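Search tickets Enter keyword or ticket number Go

Ticket 868: hot pot base listed wrong in the pantry stock
Opened by Sinan Aksoy, 28 January 2019
Shelf: Rinaldi kitchen, dry goods

Hi all, me again! I was trying to do the stock list on Codar last night and the hot pot base is in there as "noodles, spicy, red packet". So anyone looking for tomato soup base finds nothing, and anyone after noodles gets very excited and then very cross (that was me, I'd already boiled the water).

I went back to the shelf to check and it's the Haidilao one, tomato flavour, with the sliced tomatoes on the side of the packet and 番茄 in big yellow letters.
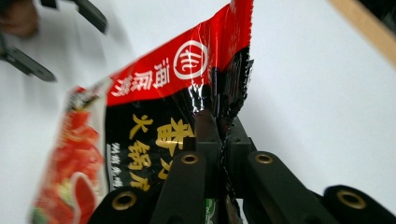
What I tried

1. Changed the name to "hot pot base, tomato". It saved, then went back to the old name when I reloaded. Did that 5 times, same every time.

2. Deleted the line and made a new one. This stuck! But the count came back as 9, and I'd typed 10, so I fixed that by hand and it's been fine so far.

3. Searched for 海底捞, the white characters on the red band. No results at all. If you're matching a packet by eye, go by the red top and black middle with the round white logo.

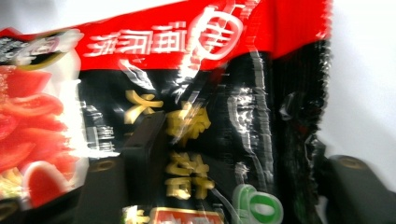
I've put "Haidilao" in the notes box for now so it comes up if you type it in English letters, but it would be lovely to have the Chinese name working as well. Half of us shop by the characters and the other half by colour, and the Trollinia kitchen copies our list, so they'll have the noodle mistake too.

Could someone also move it from Noodles to Soups and Sauces? I don't seem to have the button for that.

Status: open, waiting on category change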